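The Bike at Bikville

I took the job at Bikville because it was walking distance and because the ad said "light wiping." I swear that was the phrase. Light wiping, must be friendly, apply at the desk. I'm friendly! I can wipe!

What the ad didn't say was that Bikville isn't a bike shop. It used to be one, and the sign was expensive, so when the new owners moved in with their secondhand exercise machines they kept the sign and changed everything under it. You can rent a stationary bike from them by the month and they'll carry it up your stairs. People rent them in June with big plans and send them back before the leaves turn, and when they come back they come to me.

You learn a lot about people from a returned exercise bike. I've found grocery lists folded into the screen holder. I've found a sock, a whole sock, wound so tightly around a pedal that I had to cut it off. One bike smelled like oranges for a week and I never did find out why, though I checked every hole in it with a flashlight. Mostly it's dust, though. So much dust, and always on the same side, so you can tell which part faced the wall.

Anyway, the one I want to tell you about came back from Dreltwood, which is the big apartment building up past the water tower, the one with the slow elevator. The slip said unit 252, rented two years, no complaints. Two years is forever for us. Nobody keeps a bike two years. I figured it would be a wreck, worn to the bone, and I got out the strong spray and the good gloves and then decided I didn't need the gloves.

There wasn't a mark on it. The pedals still had that new stiffness. I sat on the seat (I'm not supposed to, but I always do) and it gave a little squeak like I was the first person who'd ever tried. And taped under the seat, where you'd only find it if you were being nosy with a rag, was an envelope with 40 dollars in it and a note in blue pen. "For whoever cleans this. I hung my coats on it. It was very good company."

I read that note probably ten times. Then I put it in my apron and looked around as if somebody might've seen me, but it was just the radio and the row of bikes and the blue partition that hides the break table.

I should say that I was living on my own for the first time that spring, in a room over the Zhuravel bakery with one chair in it. I'd come home and tell the chair about my day. So I wasn't about to laugh at anybody for talking to a coat rack.

I cleaned that bike like it was going to a wedding. Seat first, then the long part down to the floor, then the front, leaning right over it with one hand on the bar to hold myself steady and the gray fluffy stuff bunched up in the other.

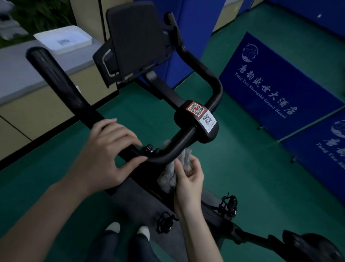

The manager came by and asked me what was taking so long and I said there was a sticky spot. There was no sticky spot. I was just thinking about two years of coats – rain coats, a nice one for dinners, maybe one that never fit right – and somebody coming in the door every evening and saying, well, hello.

We had a rule about cash. Anything you found went into the Trustach box, an old metal cookie tin with the lid that bites, and it got split up at the holidays. I did put the money in. I want credit for that, because my rent was due and I stood there with the lid open for a good long while. The note I kept.

Then I filled out the tag. There's a line for condition, and you're supposed to write good or fair or poor, and I wrote "good, likes conversation." It went out again that same week, up a different set of stairs, and I didn't ask where.

But I stopped at the thrift store on the way home that night and bought a second chair. It's green and it wobbles and it's been a pretty good listener so far.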